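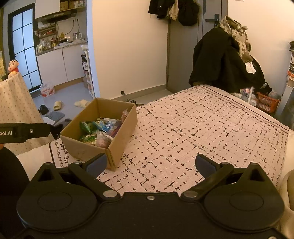 The Findcombe hand gripper is a two-jaw tool you build on your own bench and hold like a big pair of tongs, and we're really pleased with how the second version came out! It ships as a kit from Fladon, with the body halves, both jaw linkages, the pivot pins and a small bag of screws. Most of our own practice is picking packets out of an open cardboard box, with the jaws spread wide over the top before going in, and a box with tall walls like this one is a great first target (crinkly wrappers are harder than they look). Set it on a bed, a bench, whatever you have.

What's in the kit
Body halves and center plate
Two linkages with curved fingers
Two fingertip pads
Pivot pins and screws, with spares
Printed build guide, 42 pages

Weight, built: 737 g
Build time: around 115 minutes, longer if you sand the parts first

The linkages are the fun part. Fit the pins finger-tight, work the jaws open and closed a few times, then snug the screws down. If one side drags, back its screw off a quarter turn. The Upadhyay grip add-on fits the same pins, so you can swap it in without taking the body apart.
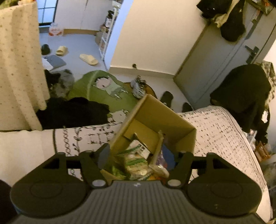 Findcombe gripper at an open box with its divider left in.

Kits made before November used the shorter Molton pins, and those still fit. Replacement pads are sold in pairs under part number 1773.

Page updated September 27, 2018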